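Tips for Recording Household Tasks with Hand-Held Grippers

Updated September 2022

These notes are for people who record tabletop tasks for the Bistari set. Most of them came out of the August sessions, when we threw away more takes than we should have. Indira Iyer wrote the first version and Finbarr Conneely added the parts on tables and light. Add your own at the bottom of the shared copy.

Before you start

Charge everything the night before, including the spare. A gripper that dies in the middle of a take loses the whole take, and the one before it often has a bad clock too.

Wipe the finger pads with a damp cloth and let them dry. Lint collects in the grooves and things start to slip. Don't use window cleaner or anything with oil in it.

Wipe the lens with a separate cloth. Keep the two cloths in different pockets.

Check that each marker card is flat and tight on its mount. If a corner has lifted, replace the card. Tape over the top makes glare and the tracker loses it.

Open and close both grippers all the way, three times, before the first take of the day. The software uses this to set the width. If you change a gripper partway through, do it again.

Picking a table

A plain, dull surface works best. Glossy tops reflect the lamps. If a glossy table is all you have, put down a cotton cloth and tape the edges underneath so it doesn't creep.

The room behind the table matters more than people expect. The tracking needs fixed things with edges to hold on to, such as railings, door frames, shelves and stairs. A blank wall two feet away is the worst case. Turn the table, or stand on the other side of it.

People walking in the distance are fine. People walking close behind the table are not. Ask them to wait until you close the take.

Push back any chair you could bump. Check behind you as well.

Setting out the objects

Use ordinary things at their ordinary weight. Vases, cards, cups, folded napkins and small boxes are all good. Glass is allowed, but do it late in the session when your hands know what they are doing.

Put a little dry rice or sand in the bottom of any tall, light container. It tips less when the jaws touch it. Write down that you did it, as it changes the weight.

Artificial flowers hold up better than fresh ones. Fresh ones drop petals, and then you have petals in some takes and none in others. If you do use fresh, change them at the start of a batch.

Stand cards and small frames so the printed side isn't always toward you. Some takes should start with them lying down.

Move the starting positions every take. A hand's width is enough. Diane Vachon rolls a die and uses it to pick a corner of the table, which keeps her from falling into a pattern. I do it by eye and my starts are bunched up in the middle, so her way is better.

During the take

Start with both grippers in view of each other and hold still for a slow breath.

Move at the speed you would use to set a table for guests. Fast hands blur the picture. Very slow hands teach the system to hesitate.

Keep your elbows a little out from your body. When they are tucked in, the wrists twist and the marker turns away from the other camera.

Go straight to the object. If you change your mind halfway, finish the take and mark it as bad. Don't correct and carry on.

If something falls, keep recording until it stops moving, pick it up with the gripper if you can, and use the "recovery" label. We want these. We have 400 of them and could use 800.

Don't talk to the person next to you. Sound isn't kept, but your head turns when you talk and the head camera turns with it.

Two people at one table

Agree on who moves first and say so before the take begins. Keep to your own side unless the task is a handover.

For handovers, the receiver closes first, then the giver opens. Quentin Lebrun suggests a count of one between the two and that has worked well.

Light

Daylight plus ceiling lamps is fine as long as it stays the same through a batch. When the sun comes out strongly, pause and look at the preview. If a lamp shows as a white smear on the table, shift the table.

Turn off anything that flickers. Some older tubes look steady to the eye and show bands in the video.

After the session

Label the same day. You will not remember which take had the dropped cup.

Copy to the Urrego drive first, check the file count, then clear the cards. Never clear a card on the strength of the progress bar.

Put the grippers back in the case with the jaws slightly open. Closed pads stick together and take a set.

The target for this round is 4,000 good takes. Send faults and odd readings to Jagadeesh Poduval with the gripper number and the take number.
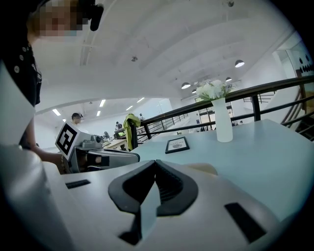
Flower vase and card on the upstairs table, with two grippers in use.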